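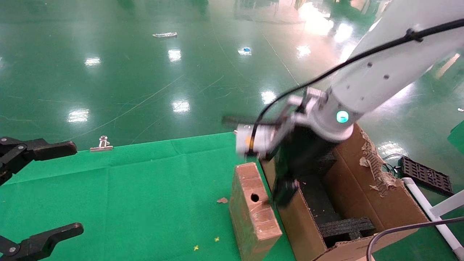

Search the help pages Go

Planner stops dead when the gripper gets close to the box

Kai Rothe
Hello all, I hope somebody kind can point me the right way. I have two arms working over a cloth, and the job is to take a wooden block that stands right beside an open cardboard box. The box is in the planning scene as a plain collision shape, padded by 7 mm on every side. Far away everything plans nicely, but as soon as one finger has to go down between block and box, I get "goal state in collision" on 4 tries out of 5. Turning the padding off altogether frightens me a bit!

3 comments · Share

Ute Reuter
Hello Kai, I went through just this in January and lost a good week to it, so you have my sympathy. Keep your padding for the long moves, and split the last bit off as its own straight-line move. For that stretch only, allow contact between the fingertip links and the box (leave the wrist and the rest of the arm checked as usual), go slowly, and put a force limit on it. Do remember to switch the checking back on after the retreat, I forgot once and the next plan went merrily through the box. If your box has ragged edges, a plain shape will be a poor match at the rim anyway, so look at the depth points there too.

Share

Toivo Lappalainen
Had the same, moved the box over a bit. Works fine now.

1 comment · Share

Sign up for our newsletter
We use cookies to remember your settings. Accept Manage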